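Harms Hall Opens Its Sorting Room for the Big Pantry Reset

WESUSGATE, 29th December — The Clovari Pantry Project is opening the doors of its new sorting room at Harms Hall, and we could not be happier to share it! After months of working out of borrowed hallways, we finally have a place where donated cans can be checked, grouped and packed for local households.

The room has five work tables, each marked out in blue painter's tape so that soup, beans, fruit and vegetables each get a spot of their own. We first tried the tape grids in August, at our summer food drive, and people took to them right away. New helpers can start sorting within minutes, and the tape is easy to move when a big load of one item comes in.
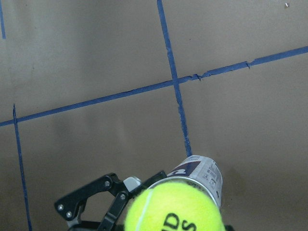
Blue tape lines and a can on one of the sorting surfaces at Harms Hall.

Sorted cans go straight into boxes for 13 pickup points across Wesusgate. Each household box holds 15 items, with a mix of quick meals and cooking basics. Shelving for the room was paid for by a grant from Plisodex, a packaging firm based in town — a huge help to us this winter.

Sorting sessions are open to everyone, and families are very welcome. Cans with pull tabs are especially useful right now, as are low-salt vegetables. Donations can be left at the side entrance of Harms Hall during opening hours.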